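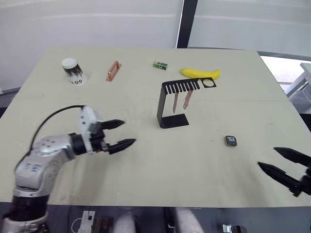
### 3.2 Small objects on shared tabletops

Shared tables turned out to be the richest part of the Getetis survey, and we were delighted by how much ordinary life collects on them. Over 200 tabletops were recorded in staff rooms, workshops and student commons, giving 3291 object entries in all. The pale tables at the Horkar site were a particular pleasure to code, as even the smallest item stands out against the surface.

Food and drink sit happily beside hardware. In Figure 3 a banana shares the table with a lidded cup turned upside down, a little green-and-white box and a slotted black metal stand with two thin copper-coloured strips hanging from it. Under the Cheung scheme these fall into three different classes (perishable, container, fixture), yet they occupy one surface within easy reach of each other. We find this mixing wonderful – it is precisely what earlier inventories, organised by room function, tended to miss.

**Figure 3.** Mixed objects on a pale cream tabletop. The hanging strips were coded with the stand as a single fixture.

Fixtures deserve a closer look. We recorded 204 of them, and 13 needed a second coding pass when our two coders disagreed about where the fixture ended and its contents began. Slotted and comb-edged shelves caused the liveliest debates! The rule we settled on, adapted from the Clisik handbook, treats anything suspended from a fixture as part of it, while anything lying on the table beside it receives its own entry, whatever its colour or material.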